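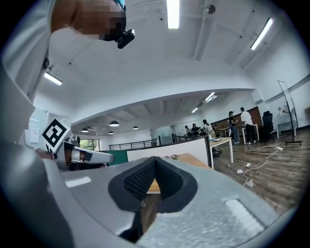
The office, June 1, 2023

We use cookies to make this site work. Accept - Settings

Ekness Basketball Club, minutes of the board meeting

The minutes from February were read and approved with one correction: the away game was in Skerkell.

Hall time. The municipality offers us 15 hours per week for the autumn. The junior teams get their hours first. The women's team asked for a later start, and this was agreed.

Coaching. Three persons have applied for the post with the under-16 boys. Interviews will be held before the summer break.

Money. Jomoneo continues as shirt sponsor and pays 3000 euros for the season. The offer from Seppälä for new baskets is still open - we ask for a lower price on the transport.

Summer camp. There are places for 30 players. Registration closes when the list is full.

The next meeting will be in the same place.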